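In Defense of the Big Jewelry Box

My aunt Benvinda Bragança kept her jewelry in a cookie tin, all of it together, and every Christmas Eve she sat on the edge of the bed picking at a knot of chain with a sewing needle while the rest of us waited in our coats. I loved her dearly, and I think of that tin whenever somebody tells me a proper jewelry box is old-fashioned. I believe it is one of the kindest pieces of furniture a person can own, small as it is. 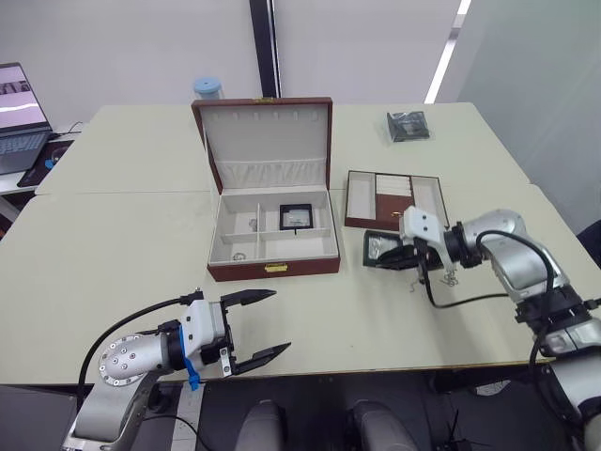
The large box open, with the shallow tray next to it.

What I like best is the lid. Those little hooks along the top are meant for necklaces, and the gathered pocket underneath catches the ends so they don't swing about and find each other. My friend Hendrik Maluleke says he can get the same thing from a row of nails inside a closet door, and he has done it, and it works fine until someone slams the door.

Then there are the partitions. I know people who can't abide them – they want one deep drawer and the freedom to rummage – but I have rummaged for most of my life and all I ever got from it was late. A small space asks you a small question. Does this ring live here or not? You answer it once, and after that your hand knows the way, even at six in the morning with the lamp off.

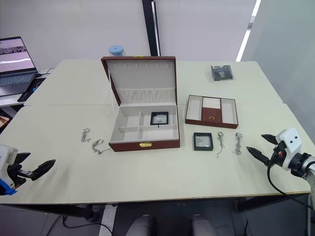

I would also say a word for the second, shallower tray, the sort with padded rolls for rings. It seems like an indulgence when you already have a box. But everyday things and Sunday things really are two different households, and they get along better with a bit of distance. I paid $38 for mine at a closing-down sale in February and I have never regretted a cent of it.

Keychains are where my system falls apart, I admit. They have rings, they have chains, they have charms, and they grab hold of anything thin that comes near. Give them a compartment of their own, or a dish by the door, and lay them out straight before you put them away.

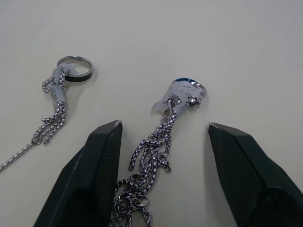
Two rings and their silver-toned chains, waiting for some patience.

If yours have reached that stage, put them on a pale, flat surface in good light and work from the loose end in, slowly, with a cup of tea well out of reach. Aunt Benvinda would start from the middle and pull.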